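Peren Two-Arm Kitchen Station: Set-Up Guide
Section 4. Running an Open Day or Demonstration

Read Section 3 (Power and Homing) first. If you are reading this one with guests already in the hallway, go to step 6 and speak slowly.

4.1 Before the doors open

1. Clear a path to the emergency stop. It needs to be within reach of the operator, and it doesn't count as a coat hook.

2. Home both arms from the control panel and wait for the ready message. Homing takes 30 seconds, or a good deal longer with someone watching.

3. Set the speed limit to Visitor. The Workshop setting is faster and looks better on video, and it is locked out for a reason described in Section 9.

4. Choose your objects. Plush fruit is forgiving. Real fruit is a commitment.

Note: Do not add a new object on the morning of the event. Every site does this once.

5. Run the full demonstration 2 times with no audience. If both runs go well, stop. A third run only gives it ideas.

4.2 During the demonstration

6. Keep guests behind the floor line. Children will ask whether the arm can shake hands. The answer is no, and the gripper settings do not include a polite one.

7. Start with a single slow reach over the counter, one arm only, and let the room go quiet before you close the fingers.

CAUTION: Keep hands, sleeves, lanyards and name badges out of the work area whenever the arms have power. A paused arm is still a powered arm.

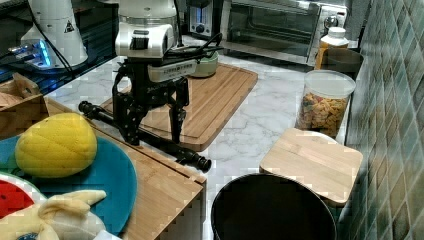
NATDALE, 5 August 2019

Field notes from the Lidico open day, added to this guide at the request of the support desk.

The counter at Natdale is white with gray veining, and a black gripper hanging over it shows up well from the back of the room. A black tool on the same counter shows up nicely too, right until the black fingers are next to it. If guests are standing more than a few steps away, tell them which part is the robot.

We left the big bamboo cutting board out, with a small pale green bowl at its back edge. Visitors like a kitchen that looks like a kitchen. The snack crackers in the clear canister drew more questions than the gripper did, so decide in advance whether they are for eating and put up a sign.

Fault 491 (Cable Strain) appeared once, during the welcome speech. The fix is in step 9. The speech had no fix.

4.3 If something stops

8. Say "we'll pause there" in a calm voice. Press Pause. Do these in either order.

9. For Fault 491, press the emergency stop, check that the cable loop behind the wrist is free to move, release the stop and home the arm again.

10. If an object is dropped, leave it until the arms are powered down. Do not race the robot for it.

Note: The Lynch hand controller can be passed to a guest only in Practice mode, with the operator standing alongside. Check the mode on the panel, not by asking the guest to try it.

4.4 Closing up

11. Park both arms, switch off at the panel, then at the wall.

12. Write the cycle count in the logbook. Finger pads are due for replacement at 4,000 cycles, and an open day uses up more of those than you planned.

13. Return the play food to its box. Count it if you must, but start with the visitors' bags.

For the February service visit, see Section 5.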